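Skyrme opens its Clirnden pantry table to shoppers, with modest promises

CLIRNDEN, September 2026. Skyrme says a divided tray and a glass jar can tidy dry beans. We make both, so weigh that accordingly.
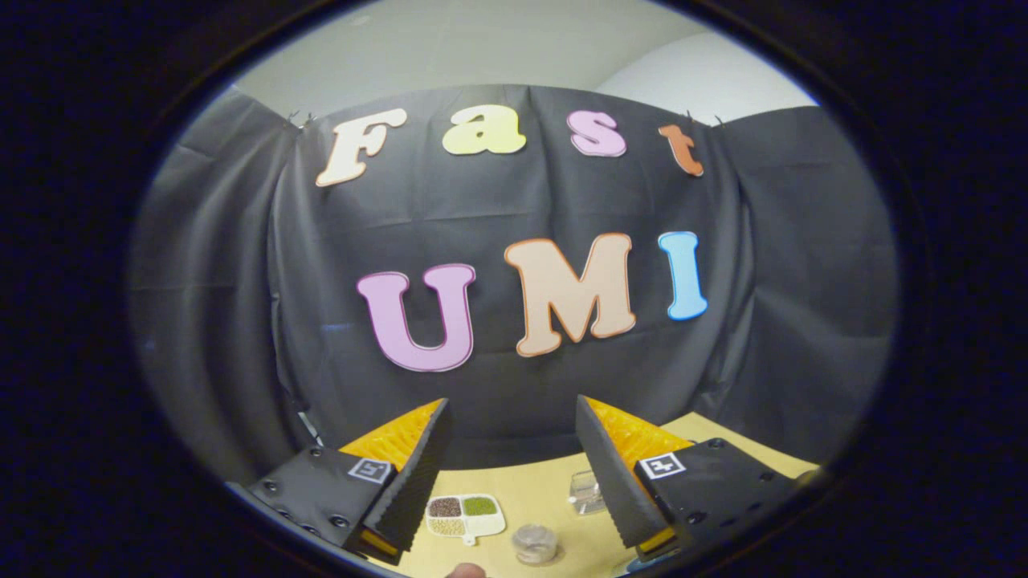 Tegan Nepia doubts it: beans keep fine in the bag, and a tray is one more thing to wash.

Fair enough. A tray has no lid, and we won't call it storage.

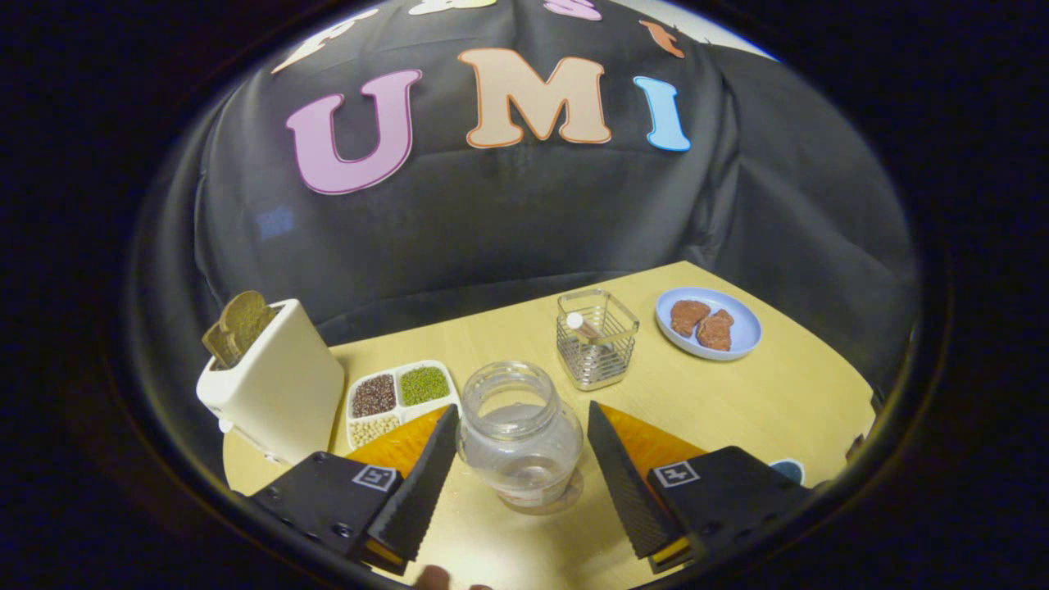

Does a jar keep beans fresh longer?
Only if the lid seals, and we have no test to show you.

Toast and beans are ordinary food, and the table is set for ordinary kitchens.
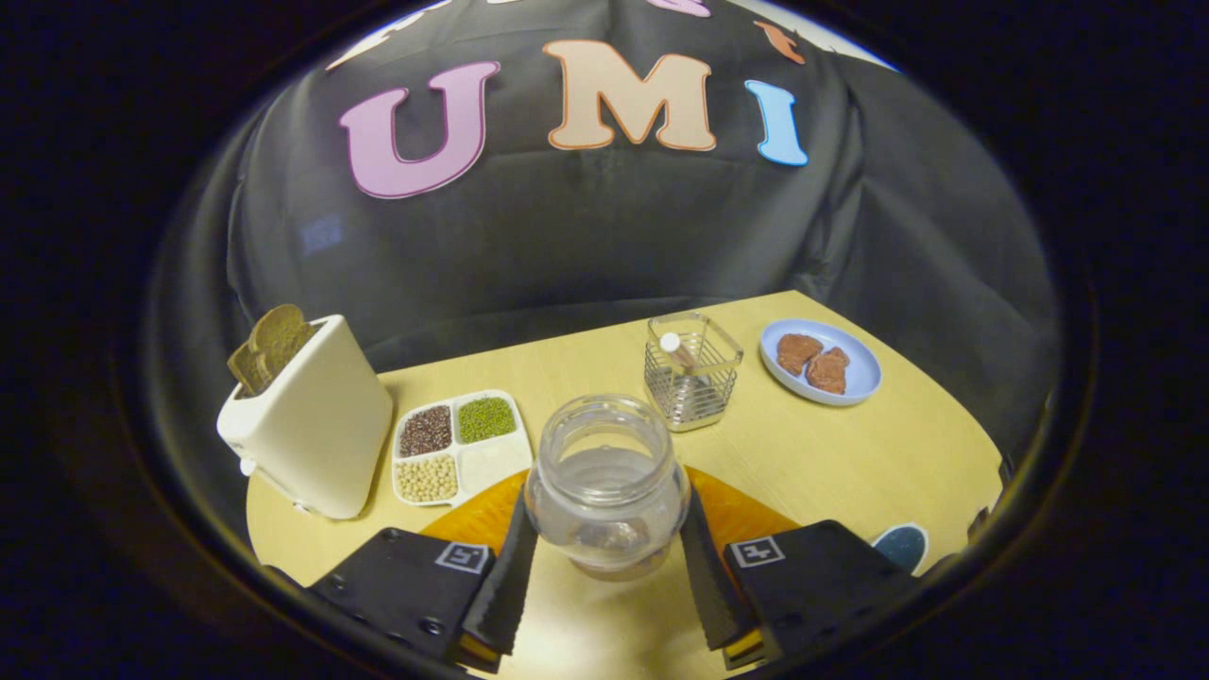
Prices will be posted in the shop. Contact: Arwel Penry.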